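Stustindale Barn – Wedding Day Venue Safety Checklist, With Comments
Walk-through date: Jul 27, 2026
Filled in for: the Sembiring reception, 50 guests seated, dinner and dancing

Items are marked OK, FIX, or ASK. Comments are under each item. Anything marked FIX has to be done before the rental truck unloads.

ENTRANCE AND PARKING

1. Driveway clear and wide enough for an ambulance – OK
The gravel is firm all the way to the side door. Keep the florist's van off the turnaround.

2. Path lighting from parking to the door – FIX
Two of the stake lights are dead. The couple wants lanterns along the path too. Fine, but battery candles only, and set them on the outside of the path edging.

3. Steps and handrail – OK
The rail is solid on both sides. If garland goes on it, leave the top of the rail bare so older guests can get a grip.

EXITS

4. All exit doors open from inside without a key – ASK
The front and side doors are fine. The back door had a chain on it when we got there. Venue says it comes off for events. We want it off before setup starts and left off until the last guest is gone. 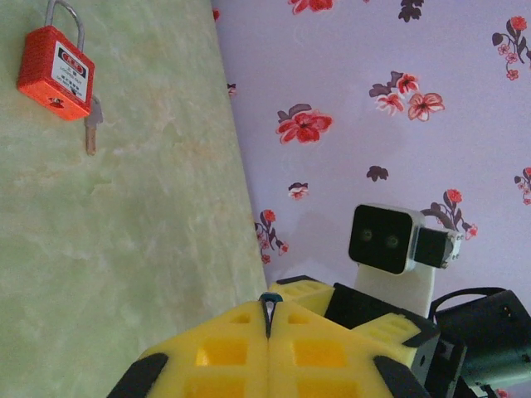 5. Exit signs lit – OK
Both signs came on when the test button was pressed. The photo booth backdrop was drawn in front of one of them on the first floor plan. It has been moved to the opposite wall.

6. Aisles between tables – FIX
The plan has the dessert table too close to the side door. Slide it toward the bar. Chairs should be pulled out when you measure, the way they will be with people in them.

CANDLES AND HEAT

7. Open flame – ASK
Rilville wants a permit for open flame in a barn. Our form is number 502 and it has not come back yet. If it isn't back by the rehearsal, the centerpieces switch to battery votives. We already have 24 of those from the shower, and the rest can be borrowed.

8. Fire extinguishers – OK
One by the kitchen, one by the DJ area. Tags are current. Don't stack gift boxes in front of the kitchen one.

9. Chafing dish fuel – OK
Caterer brings it and lights it. Linens on the buffet need to be clipped up at the back.

ELECTRICAL

10. DJ and string lights on separate circuits – FIX
They are on the same one now. The outlet behind the head table is on its own breaker, so the string lights can go there.

11. Extension cords – FIX
Outdoor-rated only, taped flat where anyone walks. The brown household cord in the loft is not to be used for anything.

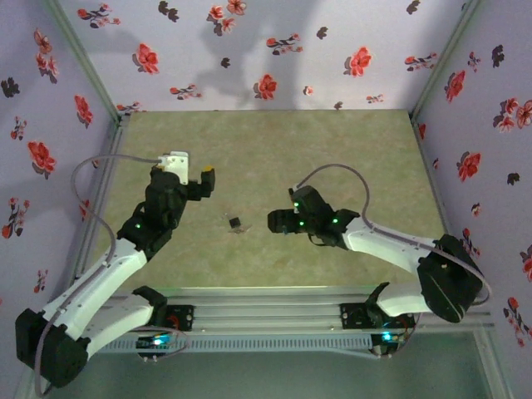
12. Coffee urns – OK
More than 20 feet from the dance floor, which keeps the line away from the dancing. Use the counter and not a folding table.

DECOR OVERHEAD

13. Fabric draping – ASK
Rental company Jiltetti says the fabric is treated. We need the certificate on paper, in the binder. A text message won't do for the inspector.

14. Hanging greenery – OK
Wired to the beams, nothing held by tape. Pull on each piece once after it is up.

15. Ladder work – FIX
The DIY crew has been going up alone. Two people per ladder from now on, and no one on it in flip-flops.

FOOD AND FIRST AID

16. First aid kit – FIX
The kit was short on bandages and had no burn gel. Add blister pads as well, for the shoes.

17. Allergy cards on the buffet – OK
Printed and in the binder. Nuts are on a separate tray with its own tongs.

18. Drinking water outside – ASK
Late July is hot and the ceremony is in full sun. Check whether the spigot by the fence is safe to drink from. If not, bring two more dispensers.

Second walk-through: after the tables are set and before the flowers go on. Bring this copy and initial each FIX line.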